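Janum opens orders for its two-arm table cell for small packets

2024-07-02

Janum, a maker of small automation equipment, has started to take orders for Vadar, a table cell with two robot arms which is made for sorting and handling small packages. The company says the cell is meant for repair shops, pharmacies, school labs and small online stores, where a full packing line would be too large and too expensive.

The cell can be bought or rented. With the rental, the customer pays by the month and receives the arms, the table, the bins, the control software and a training service. The shortest rental period is 4 months. After this time the customer can return the cell, continue to rent, or buy it with a part of the paid rent taken off the price.

Floarea Munteanu, who leads the customer projects at Janum, explained that the training service is the part on which the team worked longest. The customer sends a case of his own goods, and Janum's operators in Nedelcu show the arms by remote control how each item must be taken and where it must go. From these recordings the software learns the task. "Boxes are the easy half," Munteanu said. "When a customer sends us only boxes, we ask what else he has on his shelf. There is always a bag, a pouch or something folded."
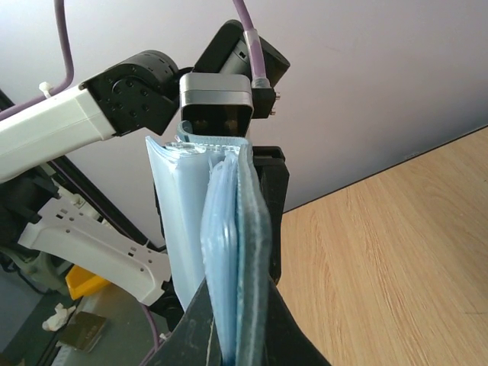 The soft goods are also where the price changes. Janum counts a product as simple when it keeps its form in the gripper, and as difficult when it bends, slips or opens. The basic contract includes the training for 41 simple products. Difficult ones are ordered one by one, and the customer gets a written estimate of the success rate before he pays. If the cell stays under this estimate in the first weeks, the training is repeated without charge.

We asked the distributor Ballen, who has had a test cell since the spring, for an opinion. The answer was mostly positive, with some remarks. In the distributor's own test, the cell put 87 of 100 mixed items in the correct place without help. Most of the errors happened with thin bags, which the arm picked up by the wrong corner. The distributor also found that the start procedure in the morning takes too long and that the manual is not clear about how to change the gripper fingers. Janum answered that a new version of the manual will be ready in September.

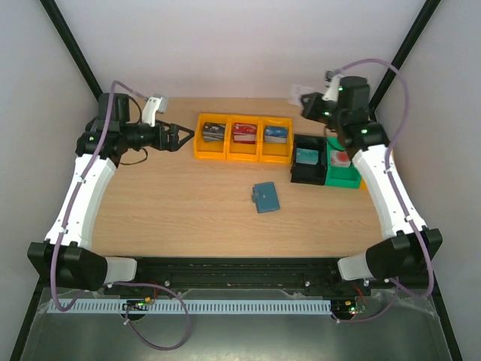
Setting up a new sorting task does not require programming. The operator gives a name to each destination, puts one sample of the product there and confirms on the screen. Janum advises to begin with few destinations and to give them colors that are easy to tell apart, for example a yellow tray with three compartments and next to it a black bin and a green bin, all placed at the back wall where both arms are turned. The white walls on three sides help the cameras to see the goods on a calm background, according to the company. Customers who already have their own trays can use them, if these are not higher than the ones from the kit.

Service is given from Nedelcu by telephone and video. A technician comes to the customer only for the installation and for mechanical faults, and the installation normally takes one working day. Spare gripper fingers and cables are kept in stock.

Janum has planned 5 cells for the first delivery, and the next group will follow in September. Interested companies can send a list of their products to the sales office and ask for a test with their own goods. The test is free for simple products, but the transport must be paid by the customer.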